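We use cookies to improve your reading experience. By continuing to browse you accept our cookie policy. Accept | Manage settings

The Quiet Floor

Carpet tile is back in the American office, and it comes with a list of promises. How many of them hold up?

September 13, 2019

The sales rep from Dradton had a trick with a marble. He dropped it on a square of polished concrete, where it cracked like a cap gun, and then he dropped it on a square of his company's carpet tile, where it made no sound at all. The eleven people at the breakfast session nodded. One of them took a video.

I asked him when he had last heard a marble fall in an office. He laughed and moved on to the slide about wellness.

It has been a good few years for people who sell carpet to companies. After a long stretch in which every firm with a foosball table wanted bare concrete and exposed ducts, the complaints piled up. Workers couldn't hear their phone calls. They could hear everybody else's. So the carpet came back, mostly as tiles, mostly gray, and with it came a set of claims that have grown well past anything a floor covering ought to have to live up to.

Carpet tile will make your staff more focused, according to the brochure from Karaca. Sturnetti says its "landscape" line will "restore a sense of place." Gendolley, the smallest of the bunch, has a tile it calls restorative, and when I called to find out what was being restored, the woman on the phone said she would have someone get back to me. It has been since June.

Start with the noise, which is the strongest part of the case. Carpet does cut the sound of footsteps and rolling chairs. Walk across any hotel lobby in hard shoes and then down the hallway to your room, and you have run the test yourself. What it does much less well is deal with voices, and voices are what people in open offices complain about. Speech bounces off ceilings, walls and glass, and it travels straight from one mouth to the next ear without touching the floor.

"If you want to hear less of your neighbor, buy a good ceiling," says Ívar Ragnarsson, an acoustics consultant who has spent much of his career telling clients things they didn't want to pay for. "Or put up a wall. Clients hate that one. They just took the walls out."

Ragnarsson once tested a call center before and after it put down 1,000 square yards of new tile. The chair noise dropped. The managers were pleased. When he asked the people on the phones, most said the place was as loud as ever, and a few said it was worse, as the rumble that used to cover up the talking had gone away.

Then there is money. The pitch for tile over rolls is that you can swap out one square when someone spills coffee. This is true in the sense that it can be done. I visited an insurance office that had bought 300 spare tiles with exactly this in mind and kept them in a closet behind the mail room. The office manager showed me the one place they had been used, by the copier. I could have found it without her. The old tiles had faded and the new ones hadn't, and the result looked like a trapdoor.

She had not used any since. The coffee stains, she said, were easier to live with.

Color is where the sellers get bolder. Nearly everything in the Karaca sample book is gray, or what the company would prefer we call flint, harbor, dusk and oat. I counted 44 names. I laid six of them out on my kitchen table and my husband could tell two apart. Stripes are big too, thin ones, sold on the idea that they draw the eye along and make a room feel longer.
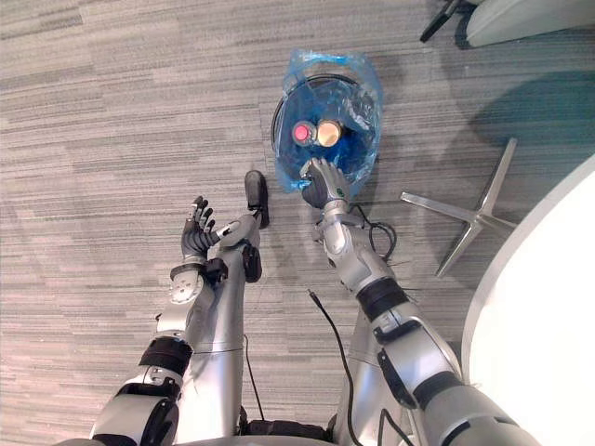 Photo: Courtesy of the author

Do they? I couldn't find anyone who had measured it. What stripes in several grays do very well is hide dirt, and a facilities director who buys for over 3,000 employees told me that this was the only feature she had ever shopped for. She had sat through the wellness slide at least as many times as I had. She wanted to know how it would look in February, when everyone's boots were full of road salt.

I like her approach. A floor that looks all right in February is worth paying for, and I would trust a company more if it put that on the cover of the brochure.

The marble man, for his part, gave me a sample to take home. It is under the dog's bowl. The dog pushes the bowl off it every morning and eats on the linoleum.

Enjoying this story? Sign up for our weekly newsletter and get new features in your inbox. Enter your email address. You can unsubscribe at any time.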